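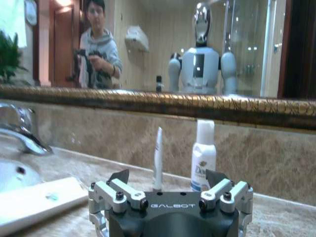 The Bathroom Counter Problem

Tall, narrow objects are hard for a two-finger gripper. A tube standing on its cap has a small footprint and a high center of mass, and a fingertip that arrives slightly early on one side will tip it before the other side makes contact. Put a wider bottle next to it and the approach gets tighter. Put a mirror behind both and the wrist camera has a second set of objects to consider, none of which can be picked up.

Hok-lam Lo and Yen-ting Ng have spent much of the past year on that last part. Their method, called Chien after the street where they first shared an office, is a filter that runs between a robot's wrist camera and its grasp planner. Its job is to decide which candidate grasps belong to real surfaces and which belong to reflections.

The standard fix is to segment the mirror and discard everything inside its outline. This works when the outline is visible. From the wrist, at grasping distance, it often is not. The view may hold one edge of the mirror, or a strip of molding, or no border at all. Chrome fixtures cause a smaller version of the same trouble, as a curved spout returns a compressed copy of the room that no mirror detector is trained to find.

Chien does not look for mirrors. It compares how image features shift as the wrist moves through the last part of its approach. A bottle on the counter and a bottle's reflection move at different rates, and the difference grows as the gripper closes in. The filter collects 3 short displacements of the wrist, fits a depth to each tracked feature, and rejects any feature whose depth falls behind the back wall of the counter. The wall is estimated from the backsplash, where veined stone gives the tracker plenty of texture. Plain painted walls are worse.

The main test set was recorded in furnished bathrooms at Hastthorpe and Suronside. It contains 330 approaches to toiletries standing upright on a counter. Without the filter, the planner proposed at least one grasp on a reflection in 100 of them. With the filter, the number fell to 39.

The remaining cases are not evenly spread. Most involve an object pushed close to the glass, where the real item and its reflection are separated by little more than the error in the depth estimate. Others involve people. A person moving in the mirror produces feature motion that does not match any fixed depth, and the filter sometimes averages it into something plausible.

"The robot's own body is easier than a person," says Ng. "We know the joint angles, so we can predict what its reflection should do. A hand or a sleeve gives us no model."

Yee-man Kwan, who builds grasp planners at Ploreck and was not involved in the work, considers the result useful but wants a harder comparison. The baseline had no mirror handling of any kind, she points out, and a segmentation network would have caught part of the same error. Lo agrees and says that test is in progress.

Time is the other cost. The three displacements must finish before the fingers commit, and the arm visibly hesitates above the counter while they do. Lo's current version folds them into the approach path — the wrist follows a shallow curve instead of stopping — but the curve needs clearance on both sides, and a crowded counter may not have it. The team plans to start recording on crowded counters in October.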